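About the Saltgate Equipment Planning Service

Saltgate helps schools, colleges, care providers and small manufacturers to plan, budget for and buy robotic equipment. We do not sell robots, and we accept no commission from those who do. Our fees are paid by the organisation that asks for advice, and they are agreed in writing before any work begins.

The service began as a shared purchasing desk for a small group of technical colleges. Each had been asked to produce a capital bid for automation equipment, and each had found that suppliers' quotations could not easily be compared. One would include mounting, training and a spare gripper; another would list the arm alone. The desk drew up a common costing sheet, and a later edition of that sheet is still the first document a new client receives from us.

Our demonstration room

Clients are invited to visit our demonstration room at Pearce House before they commit any money. The room is set up for household handling tasks, with dish racks, mugs, plates and baskets, as these ask a good deal of an arm and are easily understood by governors, trustees and finance staff who have no engineering background.

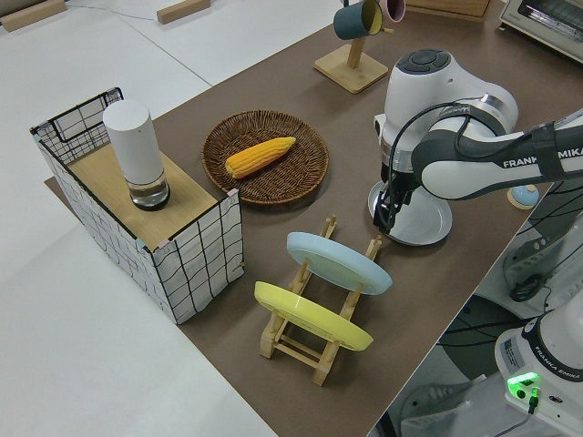
Visits last half a day. The morning is given over to the equipment and the remainder to the budget. We ask that at least one person with authority over spending attends, together with at least one person who will use the equipment from week to week. Visits are limited to 14 people. Lunch is not provided, but there is a kitchen on the same floor.

What we plan for

The purchase price of an arm is seldom the largest surprise in a robotics budget. Our costing sheet has separate lines for the following:

The arm or arms, with controllers and cables
Grippers, and spare fingers for them
Tables, mats, mounting plates and guarding
Cameras, stands and lighting
Computers and data storage
Electrical work, including additional sockets
Delivery, unpacking and disposal of crates
Staff training and cover for staff absence
Insurance, inspection and repair
Everyday objects for handling, and their replacement

The last line is often left out of first drafts. A single set of racks and crockery costs little, but a teaching room that runs all year will need several, and matching items may be hard to find again once a shop has changed its range. We advise clients to buy duplicates at the outset and to record the supplier of every item. For a room with one bench we normally suggest an opening allowance of £285.

Electrical work deserves equal care. In older buildings the supply to a teaching room may need to be inspected before a date for delivery can be fixed, and this inspection should be booked when the bid is submitted – it should not be left until the order is placed.

One arm or two

Most clients ask us at an early stage whether they should buy one arm or a pair. A pair allows two-handed work and makes fuller use of the table. It also requires a second base, a second set of cables, more clear space on all sides and a longer period of training. Where funds are limited, we generally recommend that the table and the floor plan be prepared for two arms and that the second be bought in a later financial year.

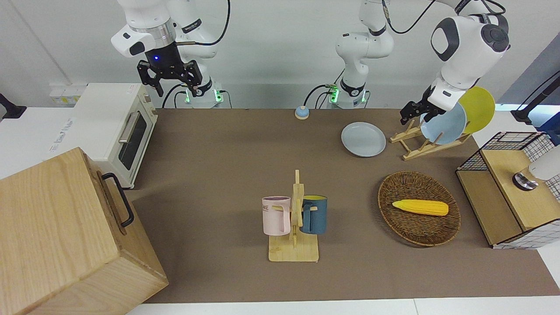
This approach has been followed in the Medari programme, through which we support member colleges with staged purchases over 2 financial years. Each college receives a floor plan, a costing sheet and a written timetable. Prices are checked again before the second stage, and the college is free to stop after the first. Colleges that joined the programme together may also place joint orders for tables and mats.

The Omurico loan fund

Organisations that are not yet ready to bid for capital money may apply to the Omurico fund, which we administer. The fund makes interest-free loans of up to £3,090 towards preparatory costs such as room surveys, electrical work and furniture. It cannot be used to buy an arm. Applications open each August and are decided by a panel drawn from our board. Repayments begin once the organisation's own capital bid has been decided, whatever the outcome.

How we are governed

Saltgate is a not-for-profit company limited by guarantee. Our board meets quarterly and publishes its minutes, together with a register of interests covering all directors and advisers. Any gift or loan of equipment from a manufacturer is entered in the register before the equipment is used. Our advice to individual clients is confidential, but we publish blank copies of our costing sheet, floor plan template and timetable, and other organisations may use them without charge.

Enquiries about visits should be made through the contact form, giving the size of the room in question, the intended use and the date by which any bid must be submitted.

Page last reviewed: 2022-05-01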